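Floscombe Wooden Toys and Games list
Subject: Re: [floscombe-toys] Shape blocks, and what to put under them
Date: 6/1/18
Message 3274

On the list, a member in Kerkesham wrote:

> Has anyone got a view on boards for the shape blocks? Our toy library
> has the usual stars and hexagons and so on, and at the moment they get
> tipped out on the carpet, where they go under the radiator and stay
> there until spring. I was thinking of a plain board to play on, nothing
> with cut-outs. A friend of the library has offered us an old melamine
> shelf. Also, does anyone still oil theirs or is it all varnish now?
> And what do you do about the thing sliding off the table?

I have views, I'm afraid. You may remember some of them from December, when the thread on beeswax ran to 8 days and two people left the list.

First, say no to the shelf. It will be kindly meant and it will also be slippery, and blocks skate about on it like peas. It chips at the corners too, and then you have a toy library with sharp corners and a friend who asks after his shelf.

Get timber. Several planks glued edge to edge will do you very well, and you needn't pay for one wide piece. I would go for something pale. Strong colours show up on it from right across the room, which matters when you are packing up at five to twelve and one is missing. Don't let the timber yard sell you the "clear" grade either. Knots and wavy grain are free decoration, and small children will follow a dark streak with a finger for longer than they will look at anything you paid for.

A pale board with a green star and a yellow hexagon on it, over blue pegboard: 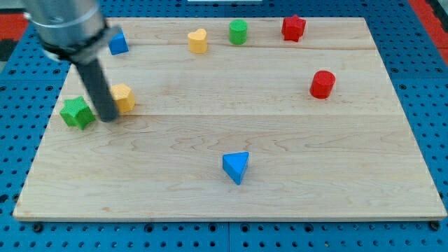
On your other questions, and a few you didn't ask:

1. Finish. Oil, two thin coats, and leave it alone for a week. Varnish looks lovely until the first one gets dropped on it, and after that you own a board with a white dent. Oil can be rubbed back on a wet afternoon. I used the Zilovier stuff on our last one and the only complaint I have is the lid.

2. Sliding. Anything with a grid of holes underneath is a gift, as you can put a row of screws or pegs along the front edge and the board has something to stop against. If your table is an ordinary table, a strip of rubber matting underneath does nearly as well. Please don't clamp it. We clamped ours and spent the morning guarding the clamps.

3. Size. Bigger than you think, but it has to go through the door of the cupboard. Ours is 1017 mm long. The cupboard is not. It lives behind the piano.

4. Edges. Take the sharpness off all round with sandpaper, including underneath, where your fingers go when you lift it.

5. Blocks. If you are replacing lost ones, the Kamata sets are a fair match for thickness, though their green is a touch more peppermint than ours. The children haven't noticed. One of the grandfathers has, and brings it up.

If anyone wants my cutting notes they are in the list archive, message 419, under the subject "Re: Re: glue??" – I didn't choose it. Ignore the bit about dowels.

Somebody did ask me off list whether felt on the underside is worth doing. Yes for a polished table, no if it's going anywhere near sand.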